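Bonsu Community Kitchen: Spring Progress Report
Monday, May 12, 2025

Hi Elif Naz,

You asked for something you could read over a cup of coffee, so I've kept the spreadsheet separate and put the story down as I'd tell it to you on the phone.
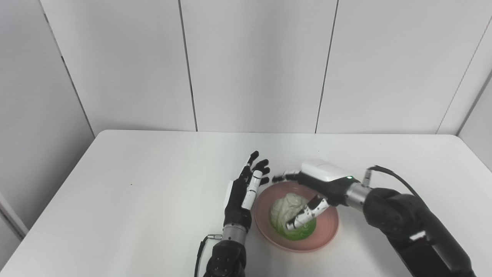
Where we are with the cooking classes

The Tuesday evening class is full and has been since January. We started it as a soup class, you may remember, and it has drifted (happily!) into a general "what do I do with a whole cabbage" class, which is pretty much what people were asking for on the sign-up sheets. Cabbage is cheap, it keeps for weeks in the bottom of the fridge, and half the people who come had only ever eaten it as coleslaw from a tub. Ewurabena Laryea teaches it and she runs a tight two hours. She does a quick braise with caraway one week, stuffed leaves the next, then a peanut stew that I have now made at home four times.

The Saturday class has been harder. We moved it from ten to eleven in the morning to see if that would help families with soccer practice, and it helped a little, but we lost a few of the older folks who like to be home by lunch. I'd like to try ten again over the summer and add a second, shorter session in the afternoon. That would come out of the money we already have, so I'm not asking for anything there.

Grocery bags

We have sent home 2140 bags of ingredients since the grant started. The target in our proposal was 2000, so we're over, and I'm very pleased about it, but I should tell you that a good chunk of those went out in one big push before the holidays. The weekly pace right now is slower than it looks on paper. Our regular produce supplier, Bralta, raised the price of onions and carrots in March and we've been making the bags a bit smaller while we shop around. Obed Kwofie has been calling farms up the valley and has one pretty good offer on root vegetables for the fall. I'll send you the numbers once he has them in writing.

The recipe cards have gone over well. We print them on heavier paper now – the first batch went limp the minute anyone set them down near a sink – and each one has the cost per serving in the corner. People do look at that. One mom told me she keeps hers clipped to the fridge and picks dinner by price at the end of the month.

The kitchen itself

The second stove is in! It took longer than I said it would, and I'm sorry about that. The gas line needed a new shutoff, the inspector rescheduled on us, and then the hood turned out to be the wrong width and had to go back. Brendan Moriarty stayed on top of the contractor through all of it and got the return fee waived, so we finished a little under budget on equipment. I'd like your okay to move what's left over to knives and cutting boards. Ours are in sad shape, and teaching people to chop with a dull knife is asking for trouble.

We still don't have a good answer for storage. Dry goods are stacked in the hallway closet and it's a squeeze every time a delivery comes in. Etornam Amoah drew up a plan for shelves along the back hall, and the landlord has it now.

What went wrong

The text message reminders. We paid for a service called Wendis for three months, and people either didn't get the messages or got them at six in the morning. I canceled it and we went back to phone calls, which take up most of a Monday but work fine. I should have tested it with a small group first.

We also haven't done the follow-up survey. It was due last month. The questions are written, they just haven't gone out, and that one is on me. My plan is to hand out paper copies at the end of class with a pencil and a cookie, and have them all back before the next report. We're aiming for 100 completed surveys.

Coming up

The summer menu is mostly settled: bean salads, cold noodles, a pickling night and something with zucchini, because by August everybody's neighbor is giving it away. Ewurabena wants to bring back the stuffed cabbage in September. We'd love to have you at the pickling night if you're in town. Bring a jar.

Let me know about the knives when you get a chance, and call if anything in the spreadsheet looks odd.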